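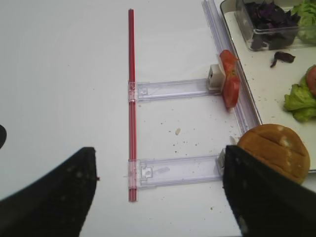
Canteen Equipment, Lindsay House, Bendport

Burger bar set: tray, rails, tubs

Stock no. 1335. Loan only, we don't sell these. Ask for Hậu Mạc at the counter, mornings before 11.

Build-your-own burger kit for open evenings, fetes, staff lunches. One white tray to build on, clear plastic rails either side, small white blocks to prop things against. Slices and buns stand up on edge so you can get hold of one without dragging three others with it. Works for tomato. Works for buns. Less good with anything floppy, use the tubs.

What you get

Tray, white, raised edges
Clear rails with the clip-on ends
Red rods, the rails clip on to these
White blocks
Clear tub for buns
Clear two-part tub for salad
Roll of white paper for lining the tray

No tongs, no knives, no food. Bring your own, the Skarthorpe Road kitchen will lend tongs if asked nicely.

Setting up

Rod down first, on a flat table. Clip the rails on so they run out sideways, block at the far end. Push till it clicks, dont force it. The clips are the weak point and we have 2 spare, so please go easy. If one cracks, put the bits in the bag and tell us, no charge.

Tomato goes against the block. Cut it thicker than you would at home, thin slices bend over and slide down. Pat them dry too.

Buns

Sesame ones fit best. Tops and bottoms seperate, standing up in the tub, leaning on each other is fine. Don't pack it tight or the seeds all come off. They shed anyway: crumbs in the tub, crumbs on the tray, budget for a wipe down between sittings.

We start with the bottom bun cut side up on the tray, then tomato, then whatever's next. Onion or ham if you're doing them. Lid last.
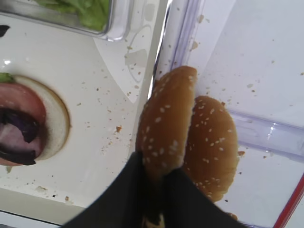

Salad tub

One clear container, two compartments. We do shredded purple cabbage one side and torn lettuce the other. Sits at the far end of the tray so people reach over it last. Tear the lettuce small-ish, big leaves stick out of the side of the bun and end up down someone's shirt. Cabbage stains, so rinse that half the same day.

Paper under the burger, always. 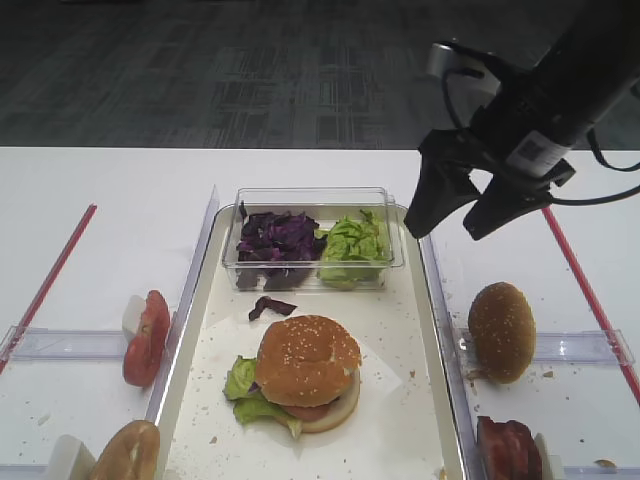
Change the sheet when it gets crumby, every few burgers if it's busy. In August the Laketdale summer do got through 86 buns on one set and the roll lasted, just.

Cleaning and return

Warm soapy water, soft cloth. Not the dishwasher, the clear parts go cloudy. Check the ridges on the rails, seeds get in there. Dry everything before it goes back in the box.

Loan is 7 days. Longer if no one's waiting, ask Hậu. Drop off at the side door, box label facing out pls.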